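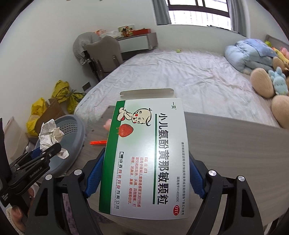

Gritell Home Task Plan review: two months of picking up my own clutter

I signed up for the Gritell plan in September, mostly out of nosiness. I'd read a fair bit about people teaching robots by doing household jobs themselves with a pair of hand-held grippers, and I wanted to know what it's like when it's your own bedroom and your own medicine box. So, two months and 1625 accepted clips later, I have opinions! Quite a lot of them are about an app.

A quick word on what you're paying for. Gritell is a subscription. You get a list of tasks to record at home, a checking service that looks over what you send in, and a tidy set of clips at the end that you can use for your own projects. I'm a hobbyist with an arm on a desk that I'd like to be less useless, so that last bit was the draw. This is a review of the plan, and I'm not going to score the grippers. The ones I use have GenRobot.AI printed on the side, but the plan is meant to work with whatever you have, and I'd rather talk about the thing I had to pay for every month.

Setting up

Easy enough. You install Plemov (the app the whole thing runs through), pick your rooms, and tell it which surfaces you'll be working on. I put down the grey table by the bed, as the window is right there and the light is lovely until mid-afternoon. Plemov then asks for a slow look round the room, which made me very aware of the laundry basket. I tidied up the first time. I have not tidied up since, and not one clip has come back because of it. The guidance says they like a lived-in room, and mine is extremely lived in, teddy bear on the bed and all.

The bit I didn't enjoy was the naming. Every object you plan to handle gets its own entry, with a label, and if your packaging isn't in English you have to type something in yourself. My box of children's cold granules has Chinese writing all over the front and a cartoon baby face beside a strawberry, and Plemov's automatic guess was "sweets". Not ideal for a medicine! I changed it by hand and it stuck, but if I were Gritell I'd want that fixed before anything else on the list. A wrong label on a pen is a nuisance. A wrong label on medicine is the sort of thing I'd like a robot to never, ever learn.

The tasks

There are 21 tasks in the home set and they vary wildly in how much fun they are. Pick up a box and put it down somewhere else: great, very soothing, I could do it for an hour. Fold a cloth: horrible, I nearly cancelled. Turn an object to face you: fine once you get the knack.

Small cardboard boxes turned out to be my favourite things to practise with. With a medicine box I go for the two opposite edges, so that the ridged blue pad on each jaw has a side to itself, and I keep the squeeze as light as I can get away with. Squeeze too hard in the middle of a light carton and it bows, and then the clip comes back marked "object deformed". Fair enough, I suppose, although I did argue with the checker over one of them (I lost).

One tip that isn't in the instructions: decide what you're doing about flaps. My box has been opened, and the end flap likes to stand up. For my first batch I kept tucking it in between goes, and then I'd forget, so half the batch was flap in and half was flap out, and Gritell sent me a rather stern note about keeping the state of the object the same through a batch. Now I choose one and write it in the notes field. Flap out, usually. It's less faff.

The other tip is to do the far side of the table as well as the near side. I'm lazy and had been putting everything down in the same comfortable spot, and the progress chart showed it up straight away as one big blob. Moving things about made the sessions more tiring but the chart a lot prettier.

The checking service

This is the best part of the plan by miles. You send in a batch of up to 200 clips, and the notes come back the next morning, written by someone who has clearly watched the things. I've had remarks about starting too quickly, about my hand wandering, and about resting a gripper on the table between goes when I should have been holding still. They're blunt but useful. My early batches came back with loads of rejections and the recent ones have hardly any, so either I've improved or they've given up on me.

I did try Strobel before this, for comparison's sake. It's cheaper, and the task list is longer, but all you get back is a pass or a fail. When you've just spent an evening moving a box from left to right and the reply is "fail", you do want to know why. I lasted one batch.

The app, sigh

I want to like Plemov more than I do. The timer is good. The voice prompts are good, and you can turn them down so the whole house doesn't have to hear "next object, please". But uploads stall if you leave the screen, and there's no bar to tell you how far it's got, so I end up propping the phone on the chair and checking on it like a cake. It also signs me out whenever it updates. And the task list can't be put in your own order, which means folding cloth is always sitting there at the top, looking at me.

Searching old clips is clumsy too. You can look by task or by date but not by object, so when I wanted every clip of that one medicine box I had to go through them by eye. That took an entire evening and a lot of tea.

The extras

Gritell will try to sell you the Welier bundle at checkout. It's a carry case plus a table mat with a printed grid. The case is nice. The mat I'd skip, as it makes every clip look the same, and my plain wood-grain table top has been perfectly fine. I gave the mat a week and it now lives under a plant.

Would I keep it?

For now, yes. I've got a set of clips I'm properly pleased with, and I know what's wrong with the ones I'm not pleased with, and I couldn't have said that after Strobel. I should say that my desk arm is still dreadful at boxes - I've only just started training on the clips, so don't take any of this as proof that the method works. I'll do another post when I've got something to show.

If you're thinking of trying it, get the monthly plan and not the yearly one, do a small batch first, and have a look through your cupboards for things with firm edges. Tea boxes are good. Medicine cartons are good, but check the label Plemov gives them, and put them away somewhere high up when you've finished if there are little ones about.

Four stars for the checking, two for the app, and I'm calling it three and a half overall. If they let me move the cloth folding to the bottom of the list I'll make it four.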